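Home News Interviews Reviews Archive Contact

Two pairs of hands: a morning with the gripper testers at Tostusen

The kettle at Tostusen goes on at eight, and by a quarter past there is usually an argument going about finger pads. The small outfit has spent the winter comparing two hand-held grippers, the Gultance and the Trarkari, and when I sat down with its test lead in February, I had barely got my coat off before both of them were in my hands.

"Squeeze them," the test lead said. "Don't look at them, just squeeze. Which one do you want to use for an hour?"

I picked the Gultance. Apparently most people do, at first. The trigger is lighter and the handle is a little fatter, and it fills the palm nicely. The Trarkari is stiffer and feels a bit like garden shears.

"And then you do forty grasps in a row and you start to change your mind," the lead said, clearly delighted to have caught another one. "The stiff trigger tells you what the fingers are doing. You feel the object push back. With the light one I crushed so many paper cups in the first week, you wouldn't believe it!"

The idea behind the whole exercise is simple enough. A person does a household job with a gripper in each hand, the motion gets recorded, and later a robot arm with the same fingers has a go at it. If the tool is awkward for the person, the recording is full of little pauses and second tries, and the arm learns those too. So Tostusen tests on people first and on arms second. The count so far is 945 recordings, of which 577 were good enough to keep.

I asked which objects cause the most trouble, expecting to hear about eggs or wine glasses.

"Flat things! Boards, trays, folders, anything wide and thin. You pinch it at one edge and all the weight is hanging out there on the other side, so it wants to swing. A mug is easy. I could do mugs all day. Give me a big flat panel and I have to think about my elbows." 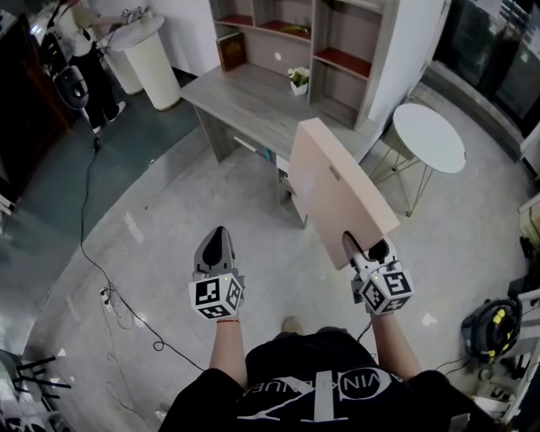 Fajardo, on the phone from the workshop upstairs, wanted it noted that flat panels are a problem for the tracking as well, and that a broad sheet turned the wrong way can hide a marker cube from a fixed camera for long enough to spoil a take. Longer handles would help, Fajardo thought, and so would a second camera up high.

The test lead agreed about the camera and not at all about the handles. "Longer handles, heavier front end. Your wrists give out by lunch. I'd take a cube with patterns on more sides and leave the handle alone, and I've told Fajardo this many times."

They have tried three pad materials too. The soft rubber grips beautifully and picks up every crumb in the building. The hard plastic stays clean and lets go of anything shiny. The current favorite is a ribbed pad in between the two, cut to a point so it can get under the edge of something lying on a table. "That point is my favorite part of the whole job," the lead said. "Before, we'd be chasing a sheet of card across the desk like a hockey puck. With the pointed one you slide in, lift, close. It feels so good when it works."

Does it carry over to the arm? Mostly. The arm is slower than a person, and it closes harder than it needs to, whichever gripper it has been given. Boxes and cups go well with both. Flat panels go well with the Trarkari if the arm takes them low and close to the middle, and the lead is hoping a softer spring will bring the Gultance up to the same level. The spring is on order.

The next round is bigger, 3000 recordings with both tools and new people on the grips, and it starts on a Saturday to get the room for a full day. I was asked whether I'd come back and do a shift. I said yes before hearing that it was all trays.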